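Workroom > Fabrics > Printed and Checked Cloth > FAQ

Last updated: 16 May 2023

Print this page | E-mail this page

Printed and Checked Cloth: Frequently Asked Questions

This page covers the blue-gray florals and the light blue checks used in the Kohlhase workroom for covers, bedding and table linen. Questions about plain linings and wadding are on a separate page.

Which way up does the floral go?

The small sprig designs are tossed, meaning the motifs point in several directions and the cloth can be cut either way up. The larger leaf designs are one-way. Check the selvage for the printed arrow before cutting. If the selvage has been trimmed off, lay out a full repeat and look at the stems. All pieces of one cover are cut in the same direction, including facings and piping strips that will show.

How is the print repeat measured?

Measure from a point on one motif to the same point on the next identical motif, along the selvage. Do this three times at different places on the bolt and use the largest result. The repeat on Drundar leaf is 790 mm. Allow one full repeat of waste for each matched drop. For tossed sprigs no matching allowance is needed on seams shorter than a forearm, but long center seams should still be matched.

The color looks different at each end of the table. Is the cloth faulty?

Usually it is the light. A blue-gray print on a white ground loses contrast quickly under strong light, and the palest motifs go first. Where the cloth is raised or rounded, the side facing the light can read as plain cream while the other side reads as a dense pattern. Lay the cloth flat, turn it end for end and look again. If the pale area stays at the same end of the table, the cloth is even. If it moves with the cloth, set the length aside and report it to Gisela Engelhardt with the bolt number. 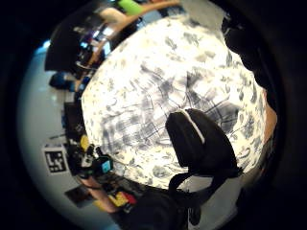 Blue-gray flowers and leaves on white. The pattern fades to pale cream in the upper half.

Shade comparison between bolts is done under the lamp by the cutting table, with both pieces flat and the grain running the same way. Do not compare a washed piece with an unwashed one.

Can floral and check be used in the same piece?

Yes. Two conditions apply. The ground whites have to agree, and the weights have to be close enough that one cloth does not drag the other out of shape. A bright white check next to a cream floral will look dirty after joining, even when both are new. Hold the two together at arm's length before pinning.

For scale, keep the check larger than the smallest sprig. A very fine check beside a small scattered print reads as gray from across a room.

What size should a check section be?

There is no fixed rule. The section should contain enough full squares for the eye to read it as a check. Ukora check is supplied with a thin navy line crossing in both directions, and a cut that runs just beside one of these lines makes any drift in the seam obvious. Either cut on the line, so that it disappears into the seam allowance, or cut midway between two lines. 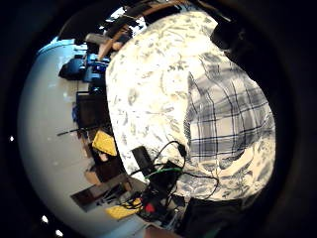 Floral and plaid together: small slate blue and gray sprigs, with a white and light blue check crossed by thin navy lines.

Why do the check lines bow after the piece is made up?

There are three common causes.

1. The cloth was off grain when cut. Pull a thread across the width and cut along the gap. Tearing is acceptable on plain weaves but can distort the first few rows of a check.

2. The check was eased onto a longer edge. Measure both edges before pinning. A small difference can be steamed out; a larger one has to be recut.

3. The filling is too full. Any straight line laid over a rounded form will appear to curve, and a correctly cut check will do so as well. Remove the filling, lay the cover flat and put a ruler along the line. If the line is straight when flat, the sewing is correct.

What thread and stitch are used at the join?

Use a medium white or pale gray thread. Navy thread shows through the white ground and should be kept for topstitching on the line itself. Sew the floral side uppermost, with the check against the feed, and keep the stitch length constant through the seam. Finish raw edges before the pieces are joined. Press the allowance toward the floral, where the print hides the ridge.

Where check is set over floral as a patch, turn the edges under and baste them before topstitching. A raw patch edge is permitted only on pieces marked as samples.

How is the cloth washed before cutting?

Wash florals and checks in separate loads the first time. Use cool water and a detergent without optical brightener. Brightener changes the ground white and cannot be reversed. Dry flat or over a wide rail, then press from the back while slightly damp. Record the length before and after on the bolt card. Jörg Hinrichs keeps the shrinkage figures and needs both numbers.

How hard-wearing is the print?

The figure used for planning is 3000 rubs before visible fading at folded edges. That is adequate for bedding and loose table covers. It is too low for seat fronts, arm caps and anything that will be dragged across a floor. For those, use a woven check and keep the print for the back and sides.

How should finished pieces be folded?

Fold with the print inside and change the fold line each time the piece is put away. Do not store under weight. A sharp crease along a pale area will show as a gray line and may need two pressings to remove. Large pieces are rolled on a tube, print outward, with tissue between the layers.

What does the number on the sample card mean?

The first figure is the design and the second is the ground weight in grams per square meter. A card reading 743/200 is the small scattered sprig on the standard white ground. Cards with a third figure belong to the old Fatavier range, which is no longer cut. Offcuts from that range may be used for test seams.

Who approves a substitution?

If a print is out of stock, Jana Dreßler approves replacements for bedding and Dalal Awwad approves them for table linen. Attach a swatch of both cloths to the job sheet. Substitutions agreed by telephone are entered on the sheet the same day.

Print this page | E-mail this page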